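Spring Sorting of the Bedroom Textiles
2022-04-06
Posted by Hanne Lindqvist

The annual review of clothing and household cloths at Premberg has now begun. Readers who followed last year's entries will recall that the hall cupboard was dealt with first and the bedroom left until May. The order has been reversed this year, and the bedroom is to be finished before the end of April.

All sorting takes place on the bed. The dining table was tried in the past and found to be too narrow for anything with sleeves. The bed is made up with a clean sheet beforehand, at present the pale one with the light blue plaid, on which dark threads and lint are easy to find afterwards. Larger items are laid flat and smaller pieces are dealt with on top of them.

Grey articles have been given a session of their own. They had become mixed with the whites over the winter, and the results in the wash were not satisfactory. A light grey fleece was laid out first, and the crumpled grey cloth with the frayed edge was taken up after it. 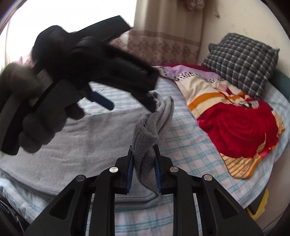
Cloths with frayed edges

A frayed edge does not in itself justify disposal. Loose threads are trimmed with small scissors, never pulled, and the edge is turned under once and stitched if the cloth is to remain in the kitchen. Cloths that are too soft or too fuzzy for glassware are transferred to the shoe box, where they serve very well. The limit for that box is 13 pieces. It was exceeded in the autumn and the lid has not closed properly from that time.

Fleece and sweatshirts

Fleece is folded with the sleeves inwards and the hem uppermost, and is stored in the lower drawer of the Skollesier chest. The drawer is 34 cm deep and accepts two stacks side by side. Ironing is not carried out on fleece in this household. Soft wrinkles are left to settle in the drawer.

The woollens remain outstanding and will be the subject of the next entry, together with the matter of the cedar blocks.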